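Main page | Contents | Random article | Recent changes | Help

Shipboard service training

Shipboard service training is the instruction given to hotel and cabin staff before and during their employment on passenger ships. It is distinct from the safety training required of all crew, although the two are usually scheduled together. Most cruise lines divide it into a shore phase, held at a school or leased building, and a sea phase, completed under a supervisor during the first contract.

Background

On early liners, stewards learned by working beside an older hand, and few written standards existed. As ships grew larger and voyages shorter, companies began to set fixed procedures for cabin service, laundry, dining and guest relations. The Lodia line opened a shore school at Kemcombe with places for 400 trainees a year. Mollmont, a smaller operator, later sent its own recruits there under a shared agreement.

Shore phase

The shore phase at Kemcombe lasts 3 weeks. Trainees practice making beds, preparing a cabin between sailings, handling guest clothing and answering complaints. Classes begin on Monday and are taught in English, with language support in the evening. A written test and a practical test are given at the end of the course. Those who fail either may repeat it once.

Garment care

Garment care covers pressing, folding, hanging and the return of items to the correct cabin. Errors in this area are a common source of claims against a line.
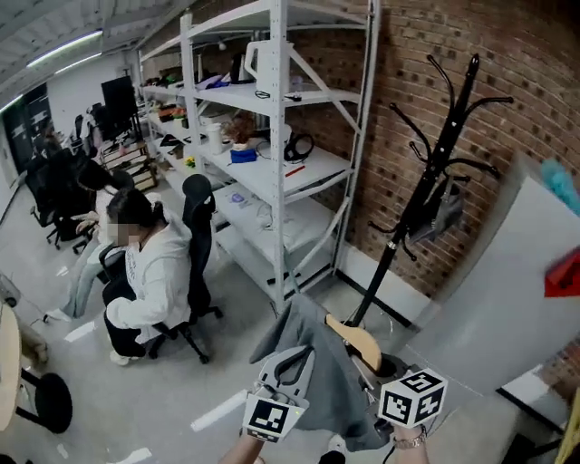

Lines differ in how such claims are settled. Lodia allows the hotel manager to approve small payments on board, while Mollmont refers all of them to its shore office.

Sea phase

New staff are assigned to a supervisor for their first 2 voyages. The Grewal record, a booklet signed at the end of each duty period, lists the tasks completed and any that must be repeated. It remains valid when an employee moves between the two lines.

See also: Cabin steward; Hotel manager (ship); Kemcombe harbor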